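Finstead Open Day

The Finstead Open Day was a public demonstration of household robotics held at the Finstead workshop in Stistavthorpe on 2024-07-28. It was organized by Hiwot Mersha and Ibsa Bogale, and its program centered on a single domestic task, the handling of slippers at a shoe rack, performed by a two-armed robot in a furnished room. Attendance was recorded at 106.

Background

The workshop had previously shown its equipment only to suppliers and to students from the technical college at Novirow. Visits of that kind were arranged by appointment and usually took place at a bench, with parts clamped in position. In June the organizers decided to open the building for one afternoon and to replace the bench with domestic furniture. Bogale drew up the floor plan. Mersha wrote the task sheet, a two-page document that listed the permitted starting positions of the footwear and the conditions under which an attempt would be stopped.

Slippers were chosen over rigid shoes. A slide has an open toe, an open heel and a single strap, so the choice of grasp point has a large effect on how it hangs once lifted. The task sheet allowed a grasp at the strap or at the edge of the sole and left the decision to the operator.

Program

Visitors were admitted in groups, each session lasting 30 minutes. A session opened with a short talk by Magdalini Galanis on grasping and reach, followed by the work at the rack and a period for questions. Groups stood behind a line of tape on the floor and were asked to keep their voices low during an attempt, as the operator took spoken cues from a colleague.

The rack was a tiered wooden unit in a black metal frame, set on carpet. In the work on the upper tier, the left arm held a beige slide by its strap over the top shelf. A similar slide stood at the right end of the same board, and two further pairs, one pale gray and one pinkish-beige, stood on the shelf beneath.

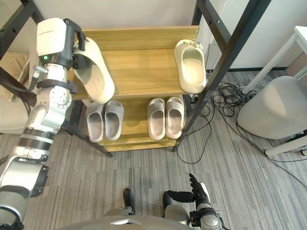

Robel Kassa objected during the question period that a strap hold was a poor choice for placing, because the toe drops and has to be brought level again before the sole can meet the board. He would have taken the slipper by the heel end. Galanis replied that a heel grasp puts the gripper between the slipper and the shelf behind it, and that on a tiered rack the clearance is often too small. The exchange was later printed in the workshop's notes, and the matter was left open there.

Other questions dealt with lighting, the effect of carpet on foot placement, and the time needed to teach a new object. Several visitors asked whether the same routine would work with laced shoes. The answer given was that laces had been excluded from the task sheet and that no figures were available.

Technique

Two kinds of end effector were in use. The first was a gripper with a boxy housing, suited to closing on a thin part such as a strap. The second was a black multi-fingered hand of human form. The hand has a larger envelope than the gripper and needs more free space in front of the shelf, but it can be opened flat and brought in from below with the palm up.

Approach direction was treated as a separate subject in the talk. An approach from above is simple to plan on an open shelf - the tier overhead is the usual obstacle. An approach from the front, at the height of the shelf lip, avoids that obstacle but requires a gap between neighboring pairs, and the width of the gap then decides which hand can be used.
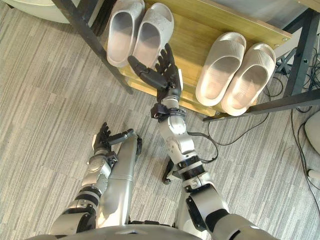
Galanis gave the gap more time than any other variable. Where pairs are set close together, the fingers of an open hand can touch the inner slipper of the neighboring pair and turn it out of line, after which the stored position no longer holds. The task sheet therefore required a fresh view of the shelf after each contact. This slowed the work, and the sessions ran behind schedule for part of the afternoon.

Later events

A smaller demonstration followed at Fagerlund, with Abenezer Assefa in charge of the floor. It used the same task sheet with 5 amendments, among them a minimum spacing between pairs and a rule on the routing of loose cables. Groups at Fagerlund were limited to nine people. The amended sheet was adopted at Finstead as the standard form for later visits.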